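Foro Zekero > Captura y datasets > Tareas bimanuales
Tema: Sobres con cordel + archivador, cuántas demos antes de entrenar??

tolitz_sur
Mensajes: 41
Buenas. Abro hilo porque llevamos desde el lunes con esto y en el equipo no nos ponemos de acuerdo. Tarea: ordenar documentos en la mesa, o sea coger sobre kraft de los de botón y cordel, meterlo en un archivador de plástico, y lo mismo con carpetas de colores. Dos manos siempre. Sale en teoría sencillo y no.
Tenemos 787 episodios en bruto, sin filtrar. Mi idea era parar en 2000 y entrenar. Mi compañera dice que con 600 limpios ya va sobrado y que lo demás es ruido. Qué hacéis vosotros?
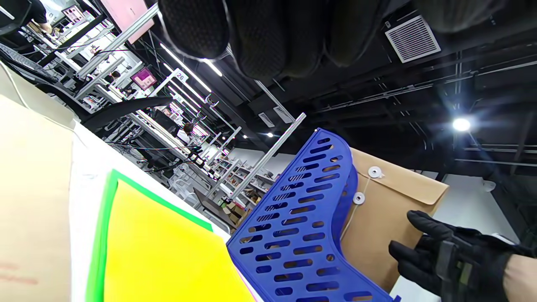 Lo que más nos cuesta es el cordel. A veces el operador lo deja suelto, a veces lo enrolla, y en las instrucciones no ponía nada. Así que ahora tengo dos comportamientos mezclados con la misma etiqueta. No sé si separar o tirar una mitad.

pinza_floja
Mensajes: 1203
Separar. Siempre separar. Tirar datos es lo último

kraftwerkero
Mensajes: 88
Pues yo tiraría. Si la etiqueta dice "guardar sobre" y la mitad hace una cosa mas con el cordel, la política te va a dudar a mitad de camino. Nos pasó con bolsas de cremallera, se quedaba la mano ahí flotando encima del cierre sin decidirse. Reetiquetamos a mano y perdimos media semana para nada, al final grabamos otra vez con la instrucción bien escrita.
787 no es tanto. Se rehace.

pinza_floja
Mensajes: 1203
Media semana reetiquetando?? con qué herramienta. En el visor de Vamham marcas tramo y listo, una tarde.

kraftwerkero
Mensajes: 88
El visor de Vamham se me cuelga con episodios de más de un minuto. Ya lo reporté, ni caso.

nodo_gris
Mensajes: 310
tolitz_sur, pregunta: los objetos empiezan siempre en el mismo sitio? porque eso importa mas que el número

tolitz_sur
Mensajes: 41
Sobre el sitio inicial: no, van cambiando pero poco. Archivador a la derecha casi siempre, sobres a la izquierda, carpetas en medio. El operador lo recoloca a ojo entre toma y toma. Ya sé, ya sé.

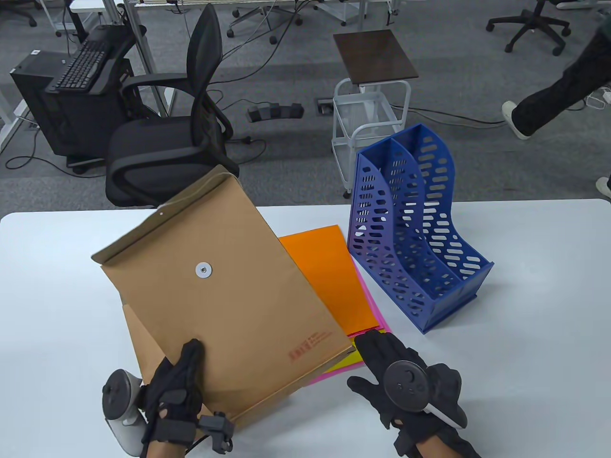 Teníamos una hoja con posiciones para ir rotando y duró dos dias. La gente vuelve a lo cómodo. Cuando revisé la tanda de la tarde tenía 200 episodios casi calcados, misma entrada del brazo, mismo ángulo. Esos seguro que los dejo fuera o me quedo con unos pocos.

nodo_gris
Mensajes: 310
Ahí lo tienes, tu problema no es 600 o 2000. Con todo a la derecha te aprende "mueve a la derecha" y se acabó. Cambia el archivador de lado en un tercio de las tomas, gíralo, ponlo de espaldas. Y que lo decida un script, no el operador. Un papelito con números vale tambien.

pinza_floja
Mensajes: 1203
+1 al script. Nosotros lo tenemos por voz en el auricular, "archivador izquierda, girado" y el operador obedece. Se quejan del auricular pero bueno

marea_baja
Mensajes: 17
No estoy de acuerdo con lo de ponerlo de espaldas. Si en el uso real nadie lo va a tener así estás gastando horas de operador en casos que no existen. Primero que funcione lo normal, luego variación. Con poca variación al principio por lo menos sabes si el pipeline está vivo.

nodo_gris
Mensajes: 310
Para saber si el pipeline está vivo te bastan cincuenta. Aquí van por 787.

marea_baja
Mensajes: 17
vale eso sí

kraftwerkero
Mensajes: 88
Y el fondo? Si grabáis siempre en la misma mesa con la misma sala detrás, ojo. Yo tapo medio campo de visión en el aumento y mejora algo.

tolitz_sur
Mensajes: 41
El fondo de momento es el que hay, misma sala. Lo del aumento lo apunto.
Otra duda, y esta es la que de verdad me tiene frito: dónde cortar los episodios. Ahora mismo cortamos cuando el operador pulsa, y cada uno pulsa cuando le parece. Hay tomas que acaban con la mano aún en el archivador y otras con cinco segundos de manos quietas al final.

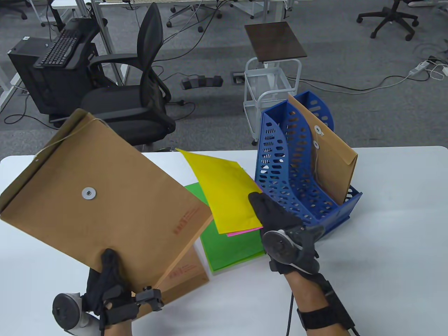 Mi propuesta es cortar por subtarea y no por toma. Una subtarea = un objeto, desde que la mano sale a por él hasta que lo suelta. El lío viene con los solapes: sobre ya de pie en el hueco de atrás del archivador, la izquierda sujetando otro sobre y la derecha agarrando la carpeta amarilla por el borde. Eso qué es, subtarea sobre o subtarea carpeta? Si corto por mano me salen dos pistas con tiempos distintos y el formato de Bachmann no lo admite, solo una etiqueta por instante.

pinza_floja
Mensajes: 1203
Una etiqueta por instante y manda la mano que se mueve. La otra es "sujetar". Llevamos así desde julio y sin dramas

nodo_gris
Mensajes: 310
Y cuando se mueven las dos?

pinza_floja
Mensajes: 1203
Manda la que va a soltar antes. Te digo que funciona

nodo_gris
Mensajes: 310
Eso no lo sabes hasta que ves el final del episodio, o sea que anotas dos veces. Yo haría las dos pistas y aplanaría al exportar. Bachmann te traga una etiqueta compuesta tipo izq_sujeta+der_coge, es texto libre, lo probamos. Te salen muchas combinaciones pero luego agrupas.

marea_baja
Mensajes: 17
O le decís al operador que no solape. Un objeto cada vez.

kraftwerkero
Mensajes: 88
No no no. Entonces para qué grabas bimanual. El solape es lo bueno, es lo que no sacas con guion. Si obligas a ir de uno en uno te queda un robot que parece que está pidiendo permiso

marea_baja
Mensajes: 17
Prefiero lento y que acabe. Cada cual

tolitz_sur
Mensajes: 41
Ok, resumo lo que voy a probar esta semana, corregidme:
- fuera los repetidos de la tarde, dejo unos pocos
- instrucción nueva para el cordel, sueltos y enrollados en etiquetas aparte (lo viejo lo separo, no lo tiro, lo siento kraftwerkero)
- posiciones por script, archivador tambien a la izquierda
- dos pistas y aplanar al exportar
Y entreno con lo que quede, roughly hablando unos 600 si no se cae mucho en el filtro. Si sale mal sigo hasta 2000.

nodo_gris
Mensajes: 310
Bien. Recorta tambien las manos quietas del final, si no aprende a no hacer nada y lo hace estupendamente

kraftwerkero
Mensajes: 88
Guárdate un grupo de validación con el archivador en sitios que no estén en entrenamiento. Y no lo toques!! que luego la gente lo mezcla

tolitz_sur
Mensajes: 41
Apuntado. Alguien tiene a mano el exportador ese de las etiquetas compuestas? El que encuentro en descargas es de una versión vieja y peta al leer la segunda pista

nodo_gris
Mensajes: 310
te lo paso por privado esta noche, está sin documentar eh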